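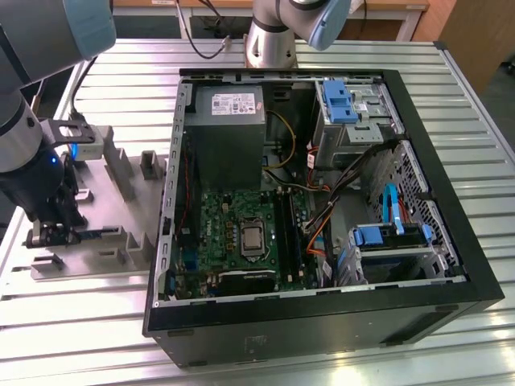 Can a machine do the boring bench jobs yet, the ones we hand to whoever is newest?
Some of them, slowly, if a person sets everything out first and stays close by.

29 October 2019, bench notes, Plerneo job

Long day, writing this up before I forget which numbers go with what.

Task still memory sticks and small parts on the old desktop towers. Side panel off, tower lying flat, cooler off, CPU left in its socket. Arms on the metal table, one to the left with the fixture tray, one behind the case. Same layout as yesterday, do NOT move the tray please, I spent most of the morning re-teaching it after somebody wiped down the table.

Counts for the log: 660 tries since we started on towers, 128 of those today. Not splitting out the failures until I've been through the log properly. Too many of them get marked "done" when the part is in the slot but not clicked down. The software thinks closed gripper + right height = success. It isn't. Need a push check at the end, or a look from a second angle.

What went ok
- picking from the tray. Fine. The slotted holders do most of the work, which is kind of cheating, but so does a person with a parts tray
- lining up over the slots with the case square to the table
- stopping on contact. Force limit feels right now, left it alone

What didn't
- cables. Always cables. SATA leads spring back across the board and the arm has no idea they're a thing you can push aside. I tuck them by hand between runs. A person does that without noticing
- anything near the power supply bundle. Wrist gets too close, I set a keep-out zone, now it can't reach the end of the near slot. Shrink the zone tomorow
- case shifted during the afternoon runs, didn't see when. Clamp it or put rubber under it

Speed: almost 300 seconds for a full cycle including the checks. I do the same thing by hand while talking. Don't care much about speed this month, but Harries will ask, they always ask that first.

Argument at lunch over whether any of this carries over to the house stuff (Tastel want dishes and laundry, Grundetti want shelf stocking). My view, a computer case is easier than a kitchen drawer. Parts are stiff, the slots are in the same place every time for a given model. Drawer is different every day. But the cables are pretty much the drawer problem, so if we ever get cables sorted I'd be more hopeful on laundry. Until then I wouldn't promise anybody a folded towel before March, or a bad one maybe.

To do
- push check after insert
- redo keep-out zone
- clamp for case
- log files filling up, 1036 of them in one folder, sort by part type
- order more ties
- gripper pads, look at them before the first run, left side felt worn when I ran my thumb over it

Left the arm program at the slow setting. Check that before you start anyting.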